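Laundry, but make it a club project

19 Feb 2025

So I have been a terrible blogger since the fall and I'm sorry, but I have a good excuse this time and the excuse is robots. Well, robot hands. Well, the hand part of a robot that you hold in your own hand and walk around with, like those grabber toys from the zoo gift shop except it has a number on it and Satish gets upset if you drop it.

Back up. I joined the robotics club at school in June, mostly because Stefaniia Polishchuk was joining and I didn't want to eat lunch by myself. I thought it would be the thing where you build a little car and it bumps into other little cars. We did that for a while (ours was called Zudaro, it was very slow, I loved it) and then our advisor, Mr. Bachmann, came in with a new idea and a stack of printouts. He wanted us to pick a chore and teach a robot to do it. A real chore, one we hated. You can guess how fast we picked laundry!

The team name is Stallotis. Please don't ask. Grigore came up with it and we voted at the end of a very long meeting when everyone wanted to go home.

The way it works is you do the chore yourself using the gripper, over and over, and it records what you did. Later all of that goes into the training, and the robot arm in the club room tries to copy it. Satish Suvarna handles the training side and has explained it to me at least 10 times. I nod a lot. What I do understand is that we need tons of folding, in tons of different places, because if you only ever fold on the one table in the club room then the arm only knows that table. Put a striped towel under it and it acts like it landed on the moon.

So everyone has been folding everywhere. Ecaterina did her sessions on a bed, which I think is cheating because the blanket bunches up and helps you. Grigore used his kitchen counter and got flour in everything. I've been a floor person from day one. You get so much room! You can spread a pair of jeans all the way out, legs and everything, and scoot around it on your knees. My knees do not agree but they didn't get a vote.

Let me tell you about folding with two fingers. I mean the gripper has two, and they open and close toward each other and that is the whole menu. You forget how much your thumb does. T-shirts are fine, you pinch a shoulder and pull it over and it mostly goes. Socks are okay if you don't care about pairs. Jeans, though! The waistband is so thick that you have to come at it from the side and get one layer, and if you get both layers by accident the whole thing lifts up like a dead fish. My first try took me 14 minutes for one pair. I was sweating. My little brother watched from the doorway eating cereal and offered zero help.

I'm faster now. The trick (Stefaniia's trick, she gets credit) is to fold the legs together first, then bring the bottoms up to the waist, then do one more, and go slow right before you let go. If you open the fingers too fast the fold springs back and you get to do it again. Also take the belt out. I lost a whole afternoon to a belt.

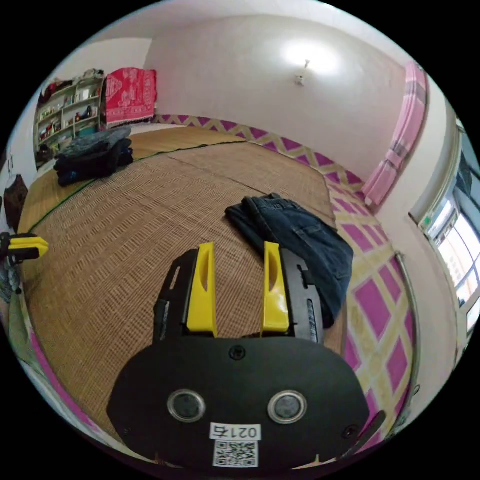

Gripper 0214 on jeans duty, with the dark pile over on the left.

We hit 223 recorded folds as a team last week, and Mr. Bachmann wrote it on the whiteboard and underlined it twice. Then Satish went through them and threw out a bunch where somebody's sleeve was in the way or the person just gave up halfway through (that was me, more than once, I know). I was kind of crushed but he's right, you don't want the arm learning to give up halfway. It can pick that up from me later.

As for the arm, it can fold a washcloth. Most of the time. It did a dish towel for Ecaterina's mom when she came to pick her up and we all screamed, and then it did the next one into sort of a burrito shape and pushed it off the table. Jeans are a long way off. Grigore thinks we should quit on jeans and go all in on towels for the showcase, and I get it, towels would look so good, but I have put my actual knees into this and I'm going to argue for jeans at the next meeting.

If anyone reading has done something like this with their own club, please tell me how you deal with hoodies. The hood has nowhere to go. I've tried folding it down first and folding it down last and both look like a person is still in there. Comments are open, and I've got a whole basket to get through before dinner.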